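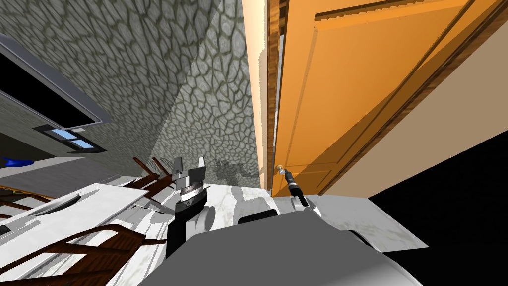

Marama Cartwright asked after the last report why the sodium figures for the Omano children's range were given per serving when the grant agreement sets its targets per 100 g. The point is accepted. All values in this report are per 100 g, and the earlier tables have been reissued on the same basis.

Omano Recipe Reformulation, Stage 2
Progress report to the Prendergast fund
Prepared by Daranee Petchrat

1. Status

Stage 2 covers the soups, the breakfast cereals and the filled pasta. Recipe work on the soups is complete. The cereals are in shelf-life testing at the Clollitau site. The filled pasta is behind schedule; see section 3.

2. Work completed

Sodium in the tomato and lentil soups was lowered in two steps, with a taste panel after each. The panel accepted the first step without comment. At the second step several members scored the lentil soup as flat, and yeast extract was tried and dropped on allergen labeling grounds. The final recipe uses more onion and a longer simmer. Line time per batch goes up by two minutes.

Added sugar in the cereals was cut by reducing the syrup coat. Breakage in the bag rose as a result. A finer spray nozzle was fitted in April and breakage is back within specification.

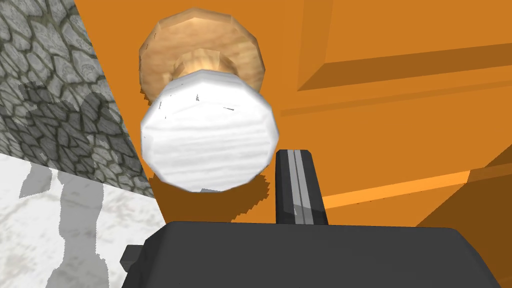 Cabinet door, orange, with round knob.

The parent survey closed with 1,824 usable replies. Front-of-pack portion advice was the item most often marked unclear. Aroha Rutherford is rewriting it and will test the new wording with a group of 50 parents before artwork is released.

3. Delays

The whole-grain flour for the pasta came in with higher moisture than the specification allows, and the sheets tore at the filling head. Two lots were returned to Plustton. A revised specification has been agreed and the next lot is on order.
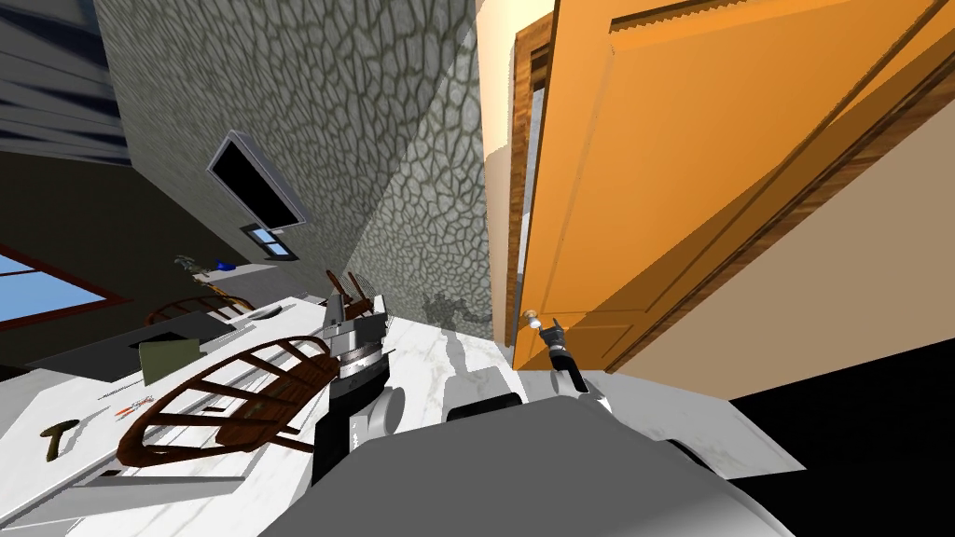

Until that lot has been run, fiber values for the pasta are calculated from the recipe and should be read as provisional. Laboratory values will replace them in the next report. Baiba Baranauskienė has reserved the lab time.

4. Budget

Spending is within the approved total. The nozzle was charged to equipment. Kane Tipoki has requested a transfer from travel to laboratory fees to cover repeat fiber testing, and the form is attached for signature.

5. Next period

Complete cereal shelf-life testing
Run pasta trial with new flour lot
Test portion wording and release artwork
Submit laboratory fiber values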